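Hospitality Operations II: Guest Stay and Front Office
Handout 7: Managing Arrivals in Small Hotels
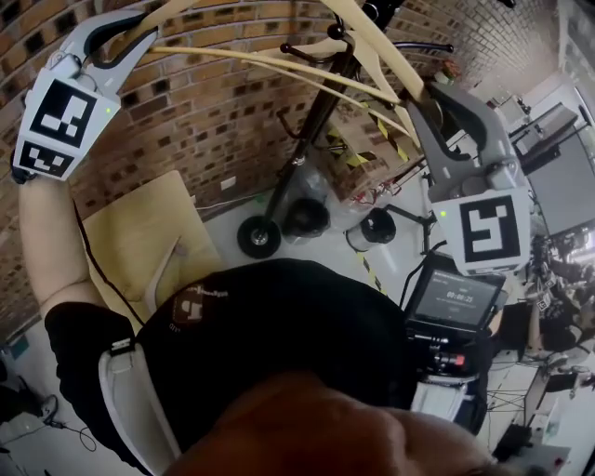

Small hotels rarely separate reception, reservations and guest relations into different departments. One person on duty may perform all of these tasks between early afternoon and late evening. Students should keep this in mind when reading the arrivals procedure, which was written for larger properties and has been adapted for this course.

Case property: the Drondlow

The Drondlow is a country house hotel with 14 bedrooms, a restaurant and a small garden annex. Its manager, Carleen Brunton, has allowed the department to use the hotel's arrivals procedure for teaching purposes.

Before arrival

The duty receptionist prints the arrivals list at 10 a.m. and compares it with the housekeeping report. Special requests are copied by hand onto the room card. Any request that cannot be met is reported to the duty manager before noon, and the guest is contacted by telephone. Email is used only when two calls have gone unanswered.

At the desk

Guests are greeted by name where possible. Identification and payment details are checked, the registration card is signed, and breakfast hours are stated aloud. Luggage is offered for delivery to the room. Receptionists do not announce room numbers in the hall; the number is written inside the key folder.

Early and late arrivals

Rooms are released from 3 p.m. Guests who arrive earlier may leave luggage and use the lounge. Guests expected after 10 p.m. receive a call during the afternoon to confirm the time and to offer a cold supper.

Terms for review

Walk-in: a guest without a reservation.
No-show: a guest with a confirmed reservation who neither arrives nor cancels.
Guaranteed booking: a reservation held all night against a deposit or card.

Preparation for the seminar

Read Faulkner, chapter 7, and prepare a written response of around 490 words on the handling of guaranteed bookings when the hotel is full. Responses should be handed to Fletcher Kereama at the start of the seminar.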